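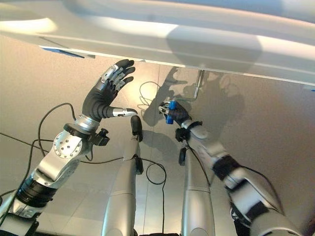
Left hand raised beneath the white surface, beige wall behind.

Members' Forum: Soils, Mulches and Composting

Topic: Green waste compost on the northern allotments

S_Chettiar (Plot Liaison)
Members are advised that the bulk delivery of green waste compost from Wolleo has been placed in the bays beside the northern gate. The load was invoiced at $926, of which $700 was met from the May plant sale. Each plot holder may draw 60 litres in the first instance. Kindly record the quantity taken in the book at the gate.
Sharada Chettiar

brassica_row
Thank you for the notice. I wish to register a concern regarding the maturity of this material. My share had a distinct ammonia odour and contained recognisable pieces of bark. I would not place it near seedlings in its present condition.

K_Rai
I must respectfully disagree with the previous correspondent. Bark fragments are usual in a coarse grade and do not of themselves indicate unfinished compost. I applied my allocation as a surface mulch between the leeks and have no complaint.
Kavitha Rai

brassica_row
Mulching is a different application. The notice described the product as suitable for digging in, and woody material dug in at this stage will draw nitrogen from the bed. I would ask that the wording be corrected.

unnithan_lane
Those of us on the Unnithan Lane side have not received any compost, as the path is too soft for barrows. Could a portion be set aside until the ground is firmer?

S_Chettiar (Plot Liaison)
The wording has been amended to "suitable for mulching; allow to mature before digging in". A bay will be reserved for the Unnithan Lane plots. The supplier has been asked for its test sheet, which will be posted in this topic when received.

plot_624
In the meantime, a simple germination trial would settle the question. Sow cress in a tray of the compost and in a tray of ordinary potting mix, keep both under the same conditions, and compare after a week. I have used this method for several years and favour it over any supplier's sheet.

K_Rai
I support the trial, provided that the compost is sieved first. Cress sown among lumps of bark will come up unevenly whatever the nitrogen level.

brassica_row
Agreed as to sieving. I shall prepare both trays and report the result.

Comments (3)

Dolteo: Does the allocation apply to half plots?

S_Chettiar: Half plots may draw half the stated quantity.

Clikus: Please close the lids on the bays after use. The brush turkeys have been into the end one again.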